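In Defense of the Plain Block

Each April the Larthorpe Early Learning Association reviews the materials lists submitted by its member centers, and each April the same question returns in a slightly different form. Should public money continue to be spent on unpainted wooden cubes when the catalogs offer sets that light up, click together or play the alphabet? It is the position of this writer that it should, and that the share of the budget given to plain blocks ought to grow.

The case against them is familiar. Parents touring a center tend to admire what is bright. Plain cubes look like offcuts, and a director who has ordered 17 sets of them may find it difficult to explain the invoice. Morena Pagano, who managed purchasing for the Association for 13 years, used to remark that she had never received a thank-you note for a box of blocks.

A plain cube nevertheless asks more of a child than most of its competitors. It has no peg to hold it in place and no picture to say which side is up. If the second block is set down a little to one side, the third must be placed with that error in mind, and the child learns this through the fingers well before any adult supplies the word "balance." Sets that lock together remove the difficulty and, with it, a good part of the lesson.

The surface beneath the blocks deserves equal attention. Current guidance favors a bare, wipeable tabletop. Viola Donati has argued in these pages that a cloth introduces needless distraction, and her view is shared by many experienced teachers. I respectfully disagree. A woven cloth softens the noise of a falling tower, which matters in a room of small children, and a richly colored one gives pale wood something to stand out against. There is also no harm in a child meeting a painter's sunflowers long before visiting a museum.

Quantity is a further matter on which the Association should be firmer. A shelf holding nearly everything in the catalog invites dumping and abandonment. Five cubes are sufficient for a first exercise. They permit a tower, a gap, and a block left over to be considered. Additional cubes may be introduced once a child asks for them.

The Association is therefore urged to retain plain blocks as a required item, to permit patterned cloths at the discretion of the teacher, and to let the brighter sets compete for whatever funds remain.

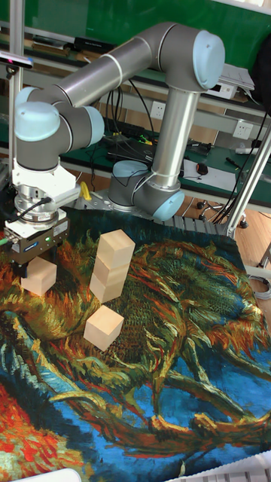
Written comments on the draft list may be left at the Larthorpe office until the end of the month. Those received from classroom staff will be read first.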